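Build it where it has to work

1 July 2024

Writing this fast, it's Monday and I have a day job.

The shared shop in Clakemthorpe is a good shop. I paid for 12 months there and I'd pay again. Big flat benches, a drill press that runs true, people who will look at your wiring and wince before you power it up. If you're cutting metal or making dust, go to a shop. No argument from me.

But I think we've got a bad habit, those of us building home robots as a hobby. We build them in the shop, we test them in the shop, we show them off in the shop, and then we call them home robots. Mine was called Gedelier and a home robot for most of a year before it ever went through a front door. Hard floor, bright overhead light, one foam block on a bench at exactly the height I'd picked for it. It grabbed the block 44 times in a row. I was very proud of that number, put it in my build log in bold.

Then I brought it home in November and it couldn't do a thing.

Carpet, first. The base rocks on carpet. Not much, but a small wobble at the floor is a big one out at the hand, and all my neat reach numbers were junk. Then daylight. A window on one side of the room and the cameras just give up on that side. Then cloth - nothing in the shop had been soft except the foam, and foam goes back to its shape. A comforter doesn't. Push it and it's a diffrent object.

I lost a lot of evenings to those and they were the best evenings of the whole project. I'd had it sitting in a place where none of the hard parts lived.

The usual comeback on the Rerlow board is that you should control your conditions. Get it working in the easy case, then add trouble one piece at a time. Sounds right. I've said it myself. What I've seen is people getting the easy case working and then polishing the easy case. Another tenth off the cycle time. A nicer bracket. I did it too. Spent 600 dollars making it better at foam blocks!

So my rule now, for what it's worth. Shop for making parts. Home for everything after that. Every change gets tried in a room somebody sleeps in, same day if I can. Tidy enough that a cable won't get caught, no tidier. Slow speed, stop button in my hand, no one else in the room. That last bit I won't bend on.

Yes it's a pain. An arm and a hand take up a bedroom like a piano would. Setup takes 90 minutes if I'm lucky and I've scraped the door trim twice. The Bucur board in the base has a fan that sounds like a hair dryer and the neighbors have asked. There's no good place to put a screwdriver down. I lose M3 screws in the carpet and find them later with my foot.

And progress looks terrible. In the shop you have something to show every week. Here I can go three weeks and all I've got is that the reach toward the bed is less dumb than before. No one claps for that. Hard to even film.

I still think it's the right trade. A hand with nice fingers and a clean sleeve over the forearm looks finished on a bench, and you start beleiving it. Over bedding you remember what the fingers are for. Pinch depth, how much the tips should give, when to quit and back off - I got more of that out of one weekend beside a bed than from all my foam block runs.

Next up is the edge of the comforter. Find it, get hold of it, pull it toward the head of the bed. Still on slow speed, still me with the button.

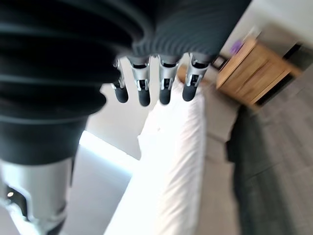
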